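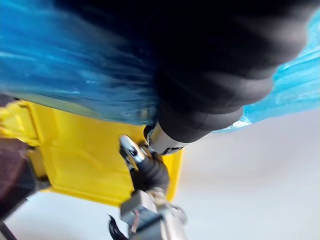
Shirley Després
Student, Media and Communication, second year

Mar 3, 2023

How Fans Read a Creator Apology
Project report

My project looked at how viewers respond when an online creator apologizes on video. I chose the channel Plendia, a two-person comedy and makeup channel based in Durkville. The hosts posted an apology after they made fun of a smaller creator, who goes by Petrauskas, during a live stream. The apology ran 11 minutes and drew a lot of comments on the first day.

I collected the first 1000 comments under the video and removed spam and repeats. I then sorted the rest into five groups: full support, support with a complaint, neutral, critical, and off topic. A classmate sorted 40 of the same comments without seeing my labels. We disagreed mostly on jokes, which could be read as support or as criticism.

Support with a complaint was the largest group. Many of these viewers said they would keep watching but did not like that the apology came with a sponsor message for Zinness, a lip balm brand. Several quoted the line "we hear you" and asked who "we" was. Critical comments were often longer and more likely to mention Petrauskas by name. The full support comments rarely mentioned the live stream at all.

I had planned to compare this with the reply Petrauskas posted, but comments on that video were turned off. I used the text of the reply for background only.

The main limit is timing. Early comments come from people with notifications on, so they are probably bigger fans than the average viewer. I will collect a second set in April and sort it with the same five groups. The coding sheet is attached at the back of the printed copy.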